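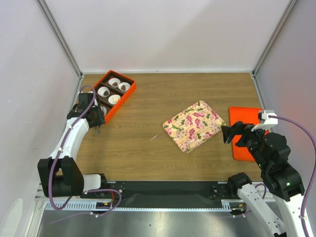

Notas para la charla «Del estuche a la bandeja», sala pequeña de Horkthorpe

Diapositiva 1. Saludar. Agradecer el café antes de probarlo, que después cuesta más. Recordar que tenemos 25 minutos y que yo solo he preparado material para el doble.

Diapositiva 2. El bombón tiene dos vidas: la del estuche, con su celda y su vecino a distancia prudente, y la de la bandeja, donde ya todo es promiscuidad. Entre una y otra hay una mano que duda. Hoy hablamos de esa duda. (Pausa. Si alguien se ríe, seguir; si no, también.)

Diapositiva 3. Los separadores. Un catálogo de Brovel de 1925 les dedicaba más páginas que al chocolate — y se entiende, el cartón no se derrite. Leer en voz alta el párrafo sobre «la dignidad del compartimento». No poner voz.

Diapositiva 4. El recipiente blanco individual. Preguntar a la sala: ¿se sirve con él o sin él? En Podville hicimos la encuesta con 307 personas y salió un empate bastante agrio. Yo soy partidario de quitarlo, pero lo digo bajito.
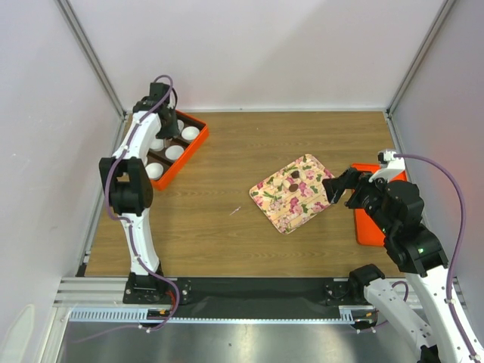 Diapositiva 5. La bandeja de flores. Quien la compra suele querer alegría y acaba con un problema de contraste: el chocolate oscuro sobre fondo crema luce mucho; entre pétalos rosas ya es cuestión de suerte. Mi consejo es colocar pocas piezas y dejar respirar el estampado, que para eso lo hemos pagado.

Diapositiva 6. Girar o no girar la bandeja en diagonal. Los de Quaye la quieren paralela al borde de la mesa y escriben cartas al respecto. Enseñar una, tapando la firma.

Diapositiva 7. Preguntas. Si sale el tema de los 400 gramos por invitado, remitir al folleto y mirar el reloj. Recoger el adaptador del proyector, que la otra vez se quedó allí.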